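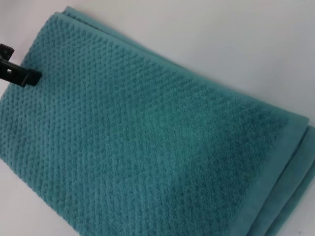 Someone in last term's group wrote on the feedback sheet that a towel is a towel, and that two sessions on folding were one too many. A different student answered underneath that she had thought so too, until she had to stack a linen closet with towels from four different suppliers and none of the piles would stand up. Both comments were passed along to me when I took over the unit. I have kept the two sessions and moved some of the material on fabric into the first one.

Housekeeping and Linen Care, Unit 6
Bath Towels: Fabric, Borders, Folding and Storage
Notes to go with the practical at the Fleton training laundry

What to bring

Closed shoes, hair tied back, short nails or at least smooth ones. Snags in terry come from rings and rough nails more often than from machines. Leave watches and bracelets in your locker. The handout from Unit 5 (wash temperatures) is useful but you will not be tested on it here.

1. How a towel is built

A bath towel has a ground weave and a pile. The ground is the flat cloth that holds everything together. The pile is made of loops that stand up from the ground, and the loops do most of the drying. When we say terry, we mean cloth with these loops left uncut. If the loops are sheared off on one side you get velour, which feels softer and soaks up water more slowly.

Plain terry has loops all over the body. Textured terry has loops in some places and low spots in others, so the surface comes up in bumps, ribs or squares. Popcorn and waffle are the names you will hear most in the laundry. People use them loosely. A true waffle cloth has no loops at all and gets its squares from the weave, but plenty of looped towels are sold under the same word. Turn a corner up close to your eyes and look for loops before you write anything on the sort sheet.

A teal towel with small rounded nubs set in tight rows, like the one at the head of these notes, goes on the sort sheet as textured terry. The nubs stop short where the smooth band begins.

2. The border

The flat strip near the end of a towel is called the border or the dobby. It has no loops. It is woven tighter than the body and often has a fine rib to it. You need to know about it for three reasons.

First, it shrinks at a different rate from the body. After a number of hot washes the border may pull in and the towel gets a waist near each end. A towel with a bad waist cannot be folded square, and you should set it aside for the supervisor.

Second, it is a good guide for your eye. The border runs straight across the width, so if your fold line is parallel to it, the fold is straight. On a textured towel the rows of bumps can be used the same way. Run a finger along one row and see whether it drifts away from the folded edge.

Third, some houses want the border to show on the shelf and some want it hidden. Ask. Workport, the hostel where most of you will do your placement, wants it hidden. The guest house at Skirnevau wants it facing out on the bath towels and hidden on the hand towels. Do it their way without arguing about it.

3. Weight

Towel weight is given in grams per square meter. Find the number on the supplier's sheet, as it is seldom on the sewn label. The thinnest towels in our closet are 200, which we use for the gym bins. The guest stock is much heavier. Do not mix weights in a pile. A heavy towel and a light one may be the same size flat and come out at different thicknesses folded, and the pile leans.

4. Before you fold

Check that the towel is dry all the way through. The thick places dry last, and those are the hems and the seam at the label. Pinch them. If they feel cool, put the towel back in for a few minutes.

Shake it once, hard, holding two corners of a short end. This lifts the loops and drops the lint. Do it over the lint tray and away from the clean shelves.

Look at both faces. Set aside anything with a stain, a burn, a torn hem or a hole. A single pulled loop is not a reason to reject a towel. Cut it level with the pile using the small scissors. Never pull it, or the whole row will run.

Wipe the table down. The tops are smooth and white so you can see dirt and stray lint, and dark towels in particular will leave fuzz behind. Wipe again when you change color.

5. The standard fold

This is the fold we grade. Work at the table and leave folding against the chest for when you are quick.

Lay the towel flat with the better face down and a long side toward you. Smooth it outward from the middle with the flat of your hand. Do not press down on textured terry, just sweep.

Fold the long side nearest you one third of the way up. Bring the far long side down over it so the edges meet the fold. You now have a long strip, three layers deep.

Check the width at both ends. If one end is wider, open it and start over. You cannot fix it later by tugging.

Fold the strip in half, end to end, with the border inside for Workport. Then fold in half again. Put your hand on the top layer to hold it while you straighten what is underneath.

Turn the towel so the rounded folded edge faces you. That is the edge that goes to the front of the shelf. The loose ends go to the back.

Common faults in the last practical:
Folding in half lengthwise when the sheet says thirds
Leaving the label sticking out at the side
Top layer shorter than the ones under it
Smoothing so hard that the bumps are flattened on one face

6. Storing

Shelves in the training closet are 80 cm wide. Two stacks of bath towels go side by side, with a hand's width between them so that you can get your fingers in. Keep each stack to the height of the line marked on the upright. Towels crushed at the bottom come out with a hard crease, and textured ones keep it longer than plain ones do.

Clean stock goes in at the bottom and is taken from the top. Yes, this means lifting the stack. If you put clean towels on top every day, the same ones get used and washed over and over, while the bottom ones sit there until they smell of closet.

Keep colors apart. Deep blues and greens can give off dye for the first several washes, and a white towel stored against a damp teal one may come away marked. For the same reason, new dark towels are washed alone at first and do not go in with the whites on any program.

A note on shade. Textured towels look darker in the hollows and paler where the light falls straight on them, and the border often looks lighter than the body though the yarn is the same. Do not sort by what you see under the closet bulb. Take the towels to the window and lay border against border. Students split one order into two shades last winter and it took a morning to put back together.

7. Softener

We do not use it on terry. It coats the loops and the towel stops taking up water. If a batch comes out stiff, the usual cause is too much detergent or too little rinse. Run a second rinse with nothing added. The Amini washers have a separate button for this, to the right of the dial. Tumble drying also raises the pile, and a line-dried towel will always feel flatter. Shake it well and accept that.

8. For the practical

You will be given a mixed basket. Sort it by type, weight and color, reject what needs rejecting, fold the rest and shelve it. Write each reject on the sheet with the fault beside it. The room is open from 8 in the morning if you want to practice beforehand. Please leave the tables wiped and the lint tray empty.

Read pages 119 to 124 in the course book before we start on sheets and pillowcases. The section on mitered corners can be skipped for now, we will do those at the bed.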